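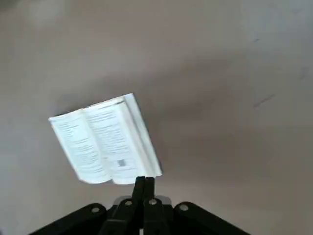
The Trutau Library has kept a paperback repair bench since April. Svetozár Gajdoš, who is responsible for it, received us in the workroom behind the lending desk to discuss the care of books that were never made to last.

"A paperback is held together by glue and good luck," Mr. Gajdoš said. "People apologize to me when they return one with curled pages. I tell them the pages were read, and that was the purpose."

The library's collection policy allows a paperback two repairs before it is withdrawn. Mr. Gajdoš considers the rule a fair one, although he admits to having argued against it in the case of a gardening manual from the Benítez bequest. The bequest brought 222 volumes to the library, and almost all of them required some attention at the spine.

He was firm on the subject of household tape. "It yellows, it creeps, and it takes the print with it when it comes away. I would sooner be handed a book in pieces in an envelope."

Asked about his own methods, he spoke mainly of patience. A loose leaf is tipped in with a narrow line of paste, and the book is then left under weight overnight. He opens a repaired volume a few pages at a time, from the front and the back by turns, until he reaches the middle. 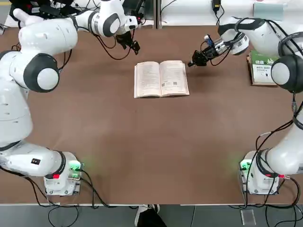
Is it harmful to leave a paperback lying open on a table?

For an hour or so there is little risk, but a book left open for days may take a set at that page, and the glue can crack along the gutter.

Mr. Gajdoš recommends a slip of plain paper as a bookmark. Folded corners trouble him less than one might expect. "The fold weakens the paper, certainly, but I can live with a fold. I cannot live with a pencil shut inside the book."

The bench accepts items from the Joser and Fluvard branches as well. Borrowers are asked to leave damaged books at the lending desk with a note of the page concerned.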